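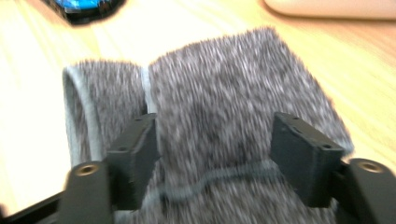

Thank you for having me. I was asked to talk about what changed for the people on our sorting floor when we brought in automation, so I'm going to stay on the people and go light on the equipment. Most of what comes through our building is returned clothing, and socks are the item everyone underestimates. Look at the gray one on the slide. It's fuzzy, it's folded over on itself, there's a thin cord or band running across it, and the lining is a different shade from the outside. Two black finger pads have to close on all of that and get a grip. A person with a month on the job does it without looking. Keep that difference in your head, because most of what I have to say comes out of it.

(Pause. Leave slide up.)

Some background. Mosteo handles returns for clothing sellers. Boxes come in at the dock, get opened, and each item is checked, folded or paired, and sent to one of four places: back to stock, to cleaning, to the outlet channel, or to fiber recycling. When I started there, every one of those steps was done by hand. We had 121 people across two shifts. The work was steady and it was hard on wrists and shoulders.

The first machines we bought came from Seslow. They were for moving totes, and they were easy to live with. Totes are all the same size and they don't change shape when you pick them up. The people who used to push carts moved to the tables. A few were glad to get off their feet. A few missed walking, and said so, and I should have taken that more seriously than I did.

Then we started on handling the clothes themselves. That was the Zindon project, and it's what I'll spend most of my time on.

NEXT SLIDE - the old table and the new table

Ask the room: who here has worked a sorting table? (Wait for hands.)

At the old table, one person did the whole item. Open the bag, shake it out, look it over, feel it, smell it if you had to, fold it, send it. At the new table the machine does the picking up and setting down, and the person makes the call. On paper the machine takes the dull part and the person keeps the part that needs judgment. That was how I described it to the crew in January, using almost those exact words.

What we found is that the two parts were not separate. People were judging while they handled. By the time a sorter had a sweater folded, she already knew the elbow was thin. When we took the folding away, we took away the time she used for deciding, and we took away most of the touch. We then asked her for a decision on every item at a pace the machine set.

Mistakes went up. Not on everything. Jeans were fine. Anything soft, lined or stretchy got worse, and socks got a lot worse. Pilling on fleece, for example, is hard to tell from the normal surface by eye. You find it with your thumb.

(If short on time, skip to the schedule section.)

NEXT SLIDE - what we changed

First thing. We gave handling back on soft goods. The person picks up the item, checks it, and lays it down for the machine to place. That made the line slower than the plan said it would be. I had to explain that to the people who had approved the plan, and it wasn't a fun meeting. But fewer items came back to us a second time, and rework is expensive.

Second thing. Sorters can stop the machine. They always could in an emergency, with the red button. What they couldn't do was hold it for a few seconds to take a second look. Now there's a foot pedal for that. We don't track pedal use by person. We were asked to by our own management, and we said no, and I'd say no again. If you count how often someone pauses, they'll quit pausing.

Third thing, and the one I'd push hardest. We made a paid job out of teaching the machine. When you want a gripper to handle a sock, someone has to show it good picks and bad picks, over and over, with all kinds of socks. We'd been planning to send that work to an outside firm. A sorter asked me why strangers were going to be paid to pretend to do her job. I didn't have a good answer. So we ran a first round in house. We used 500 items pulled from the regular flow, and the sorters chose them. They picked the ugly stuff: inside out, knotted, one stuffed inside another. An outside firm would likely have used clean new pairs.

NOTE TO SELF: slow down here. This part got rushed at the Escobar session.

Pay. Teaching shifts pay 20 percent over the sorting rate. We argued about that number for longer than I expected. Some people felt it should be higher, since they were handing over what they knew. I think that's a fair point and I don't think we've settled it. One sorter turned the teaching work down flat. She said she didn't want to train her replacement. I told her nobody was being let go because of this project, and that was true when I said it and it's true today. I couldn't promise her it would be true in five years, and I didn't.

NEXT SLIDE - schedule and headcount

You'll want to know about jobs, so let me go through it. We did not lay anyone off. We did stop filling openings for a while. People left in the usual way, and the number on the floor came down. That's still a change, and the people who feel it are the ones who would have been hired. I've heard talks like this one that say no jobs were lost and leave it there. I'd ask you to press any speaker on that, me included.

For the people who stayed, the shift is different. There's less lifting. There are fewer sore wrists, going by what people tell their leads. There's also less talking. The old tables faced each other. The new ones face the machine. We laid the floor out to suit the cable runs, and we didn't think about who could see whom. We've turned one row around so far. It took a weekend and some longer cables.

Training has changed too. New people used to learn by standing next to someone for 2 weeks. With the machine in between, they weren't picking up what their neighbor knew. Now they start at a hand table with no machine at all, and they move over when they and their lead both agree they're ready. It costs us some output.

LAST SLIDE - things I'd do earlier

Bring sorters in before you pick the equipment. We brought them in after, and by then the table height was fixed. Two of our shorter people spent months on step platforms that should never have been needed.

Run the hard items first. Every demo we saw used T-shirts. Bring your own bag of the worst things you get and watch what happens.

Decide what happens to the time saved before there is any. If you wait, it'll get spent on speed.

Write down what you promise. I said a few loose things early on, meaning well, and people remembered them word for word. They were right to.

(Questions. If asked about cost, say I can share ranges afterward but not vendor prices. If asked whether the gripper can do socks yet - some kinds, on a good day, and the fuzzy ones still go to a person. Handout is on the table by the door, one page, has the training outline on the back.)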